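Robot Hand Draws a Crowd in Prillthorpe, but the Price Stays Under Wraps

Ornora opened its Prillthorpe workshop to the public on Wednesday, and the longest line of the afternoon was for a robot hand and a few paper clips.

The company, which builds control software for robot arms, wants to sell the system to small packing and repair shops. Its pitch is that a hand with fingers can deal with the fiddly parts a plain gripper drops. Paper clips on black velvet were the test, and the staff called it a hard one. Thin wire lying flat on soft cloth is awkward enough for people.
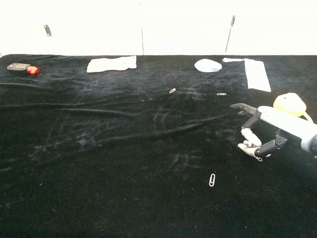 Visitors came through in groups and got a talk that lasted longer than the demonstration. Ornora says the hand has been through 2,000 practice grasps since February. Asked how many of those ended with the clip where it was supposed to go, a staff member said the figure was "still being looked at." That is a strange thing not to know before inviting the neighbors in.

The company did hand out one result. In a run of 147 attempts last month, it says, the hand picked up the clip 140 times. The sheet did not say how long each attempt took, whether a person stepped in, or whether the clips were laid out the same way every time. No outside lab has checked the numbers.

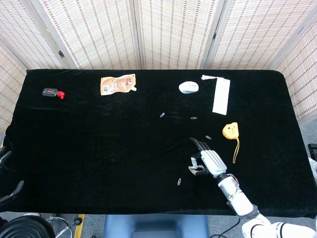
Speed matters to the people Ornora hopes to win over. Vogler, a local firm that packs small hardware for mail order, sent three employees to watch. One of them said her line could use help with loose parts but would need it to keep up with a person for a full shift. She left without a brochure.

Bindby, the town's business network, helped promote the open day and called it a sign of things to come for local shops. It offered no details on which shops.

Ornora would not give a price for the arm and hand or say who would fix them when they break. A second open day is planned, and the company says it will bring timing figures to that one. Entry will again be free, with sign-up at the workshop's front desk.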